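### 4.2 Rehearsing the clearing task

The staff at Skestholm clear and sort the shared counters at the end of every shift. Before the arm was brought in, two people did this by hand, and both described it as the part of the day they could do without thinking. Planning the change meant writing that work down for the first time. Urmila Garg sat with the 11 employees on the late shift and asked what they pick up first, what they leave for last, and what they never put in the same bin. Their answers were turned into rules for the arm and tried out in simulation before any were used on the floor.

Figure 3 is taken from one of the simulated layouts. The mix of objects matters more than their number: a mug, a sponge, a spoon and a colander each call for a different grip, and the blue bulb beneath the gripper has a rounded body and a narrow spout.
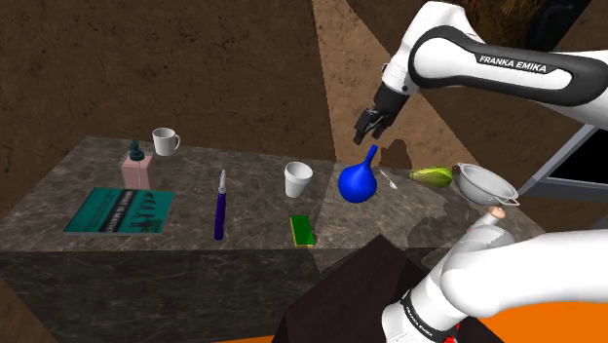
### 4.3 What changed for the staff

After the arm was introduced, clearing became a job of checking. One person now watches the arm and deals with whatever it leaves behind, which can take up to 24 minutes a shift. Siyabonga Du Plessis interviewed the same employees in December. Most were glad to bend and reach less, but three said the work had become lonelier — they used to talk while they cleared. Two asked to be able to change the sorting rules themselves, and the site agreed to this for the late shift only.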